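Última actualización: 04/04/2022
Categoría: Manuales > Celdas de dos brazos > Seguridad y recuperación de fallos

7. Pérdida de agarre en tiradores y asas

Esta sección describe el procedimiento de recuperación cuando el brazo izquierdo pierde el agarre sobre un tirador durante la tarea de apertura. Se aplica a las celdas Estberg con controlador Grikov. No se aplica a las pinzas de vacío.

7.1 Descripción del fallo

El controlador detiene la trayectoria y muestra el código 1272 cuando la apertura medida en los dedos de la pinza deja de corresponder al espesor registrado del tirador. Los dos brazos quedan en parada mantenida, con los motores alimentados.

En noviembre se notificó un caso en las instalaciones de Favstead en el que el código no llegó a generarse. La pinza izquierda resbaló hasta el extremo del tirador, el umbral de par estaba desactivado y el brazo siguió tirando. Al soltarse, la muñeca retrocedió 32 cm antes de que actuara el límite de velocidad. No hubo lesiones. El umbral de par se suministra activado y no debe desactivarse durante las pruebas de ajuste.

PRECAUCIÓN: Con el código 1272 en pantalla, el brazo puede conservar tensión acumulada en la dirección de tiro. No introduzca las manos entre la pinza y el mueble.

7.2 Recuperación

1. Pulse la parada de emergencia. Compruebe que el indicador del controlador pasa a rojo fijo.
2. Espere 8 segundos antes de acceder a la zona de trabajo.
3. Sujete la muñeca izquierda con una mano y accione el desbloqueo manual de la pinza. Los dedos se separan por muelle.
4. Retire el brazo en sentido perpendicular al frente del mueble. No lo gire mientras los dedos rodeen el tirador.
5. Revise los tornillos de fijación de los dedos. Si alguno presenta holgura, sustitúyalo; no lo reapriete.
6. Compruebe que el mueble no se ha desplazado respecto a las marcas de referencia. Un desplazamiento pequeño basta para que el fallo se repita en el ciclo siguiente.
7. Rearme la parada de emergencia y lleve los dos brazos a la posición de reposo desde el menú Mantenimiento > Inicio seguro.

NOTA: El brazo derecho no interviene en la apertura, pero comparte la cadena de seguridad. Si se rearma solo el izquierdo, el controlador rechaza la orden de inicio.

7.3 Verificación del agarre

Antes de reanudar la tarea completa, ejecute un ciclo de prueba a velocidad reducida:

1. Seleccione el programa «Agarre estático».
2. Ordene el cierre de la pinza izquierda sobre el tirador y detenga la secuencia antes del tiro.
3. Observe la posición de los dedos desde el lateral. Deben abrazar el tirador y no apoyarse únicamente en una de sus caras.

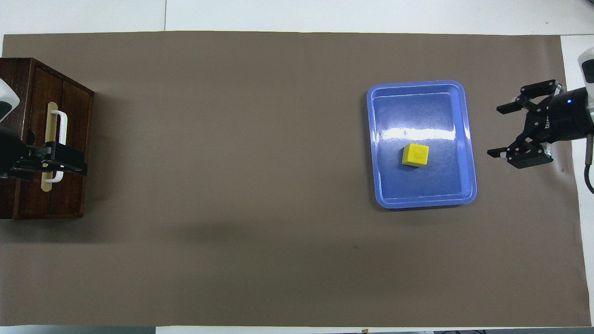
4. Lea el par de cierre en la pantalla de diagnóstico. El valor debe permanecer estable mientras dure la prueba.
5. Si el par desciende, abra la pinza, limpie las superficies de contacto con un paño sin pelusa y repita desde el paso 2.
6. Si vuelve a descender, detenga la prueba y registre el fallo como «deslizamiento persistente». La celda queda fuera de servicio hasta la revisión de los dedos.

PRECAUCIÓN: No compense el deslizamiento aumentando la fuerza de cierre por encima del valor de fábrica. Los dedos pueden deformarse y el sensor de apertura — que mide en el accionamiento, no en la punta — no lo detecta.

7.4 Registro

Guarde el archivo de eventos antes de apagar el controlador. El archivo se sobrescribe en el arranque siguiente. Adjunte la versión del programa de tarea y el estado del umbral de par en el momento del fallo.

© Modise Documentación Técnica | Contacto | Aviso legal | Volver arriba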